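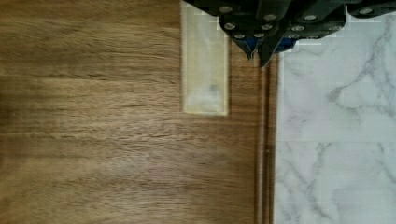
I have been going on about wood grain to anyone who will stand still, so now it's your turn. It started in April, when I finally got around to oiling the wooden things in our kitchen, and I haven't been able to walk past a board or a tray since without stopping to look at it. Look at those long streaky bands, amber running into chestnut, with the fine dark lines wobbling along between them! Put something pale on top, like that cloudy, creamy block, and the brown looks twice as warm. I used to think of brown as the colour you got when you couldn't decide on a colour. I take it all back.

The plan was modest. Oil the tray, oil the boards, then sort out the counter while everything was off it. I'd given it one evening. It took most of a week, on and off, and I enjoyed nearly all of it (the drawer less so, I'll get to the drawer).

The oil was a tin of Edix from Aaltonen, the hardware place on the hill in Disville where they still let you stand and read the back of every tin before you choose one. I went in for a small one and came home with the 900 mL, which will see me through to retirement. I also bought a pack of 50 cotton rags. I've used four. If you live nearby and need a rag, come over.

If you haven't oiled wood before, it's a lovely job. You wash the piece and leave it overnight to dry right through, then give it a light rub with fine sandpaper, always going along the grain. Wipe the dust off. Put on much less oil than you think you need, and rub it around until your arm is sick of it. Wait half an hour and wipe away whatever is still sitting on the surface. Then do it again the next day. The first coat is the exciting one, when all the lines you'd forgotten come up dark, and I did call people in from the other room to see it. They were polite.

I got the second coat wrong on one small board. I was impatient and left it too thick, and it was tacky for two days. A bit more rubbing with a dry cloth fixed it. So now I have one board that has had far more attention than the others and it's smug about it.

Spread your used rags out flat to dry before you throw them away, by the way. Outside if you can. Don't scrunch them into the bin, they can heat up all on their own.

Now, the counter. Ours is white marble with grey veins and it's beautiful and a bit chilly-looking, and I think that's why I've fallen so hard for having wood on it. The tray lives there now. I'd always kept it standing in a cupboard and brought it out for visitors, which seems silly when it's the nicest-looking thing we own! The cutting board stands up at the back, where I can grab it, and there's a wooden spatula in the black utensil holder to keep it company.

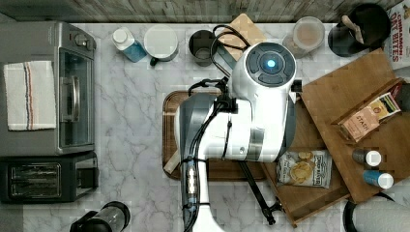
*Tray out, drawer open, striped towel on the toaster oven where it always ends up.*

The whole breakfast department is on the left, toaster oven behind and toaster in front of it, with the blender close by. I tried them in every other order first. I had the toaster on the right for a full day and kept walking to the wrong side of the kitchen with bread in my hand, so back it went. Some things in a kitchen have been decided by your feet and there's no use arguing.

Mugs along the back, cereal in the corner. I know cereal boxes don't belong in a pretty kitchen, and I've read all the posts about pouring everything into matching jars, but I like being able to see that it says Cinnamon Oat Bites on the side and I like knowing when the box is nearly done. I do have one clear tub with a round lid back there and I'm fond of it, so I'm not completely against the idea. I just don't want 546 of them.

The drawer! It's a wooden one, right under the counter, and I'd been shoving things into it for years. Every last thing came out onto a sheet on the floor. I found a recipe for plum cake that I'd been blaming my sister for losing, and a tape measure, and enough elastic bands to open a shop. Once it was bare I vacuumed the corners and gave the inside a wipe with a barely damp cloth, and I left it standing open for an afternoon to air. I haven't oiled the inside and I don't think I will. Oil in a closed drawer can start to smell stale, and I've got better uses for my elbows.

What went back in fits without anything jamming, so you can pull it open with one finger. I've been doing that quite a bit. I go over, open it, close it, and carry on with my day.

There are still bits to deal with. The little bottle lying on its side at the back needs a proper home, and I'd like a hook for the towel, although I suspect the toaster oven will go on winning that one. I also have my eye on a long board at Aaltonen, end grain, 140 dollars, which is a silly amount for something I'd mostly be looking at. I've visited it twice.

Next on Nenimness will be the plum cake, now that the recipe has been found and my sister has been apologised to. I'll serve it on the tray. If you've got a wooden thing at the back of a cupboard looking dry and grey, please get it out and give it some oil, and then tell me in the comments what the grain looks like. I want all the details!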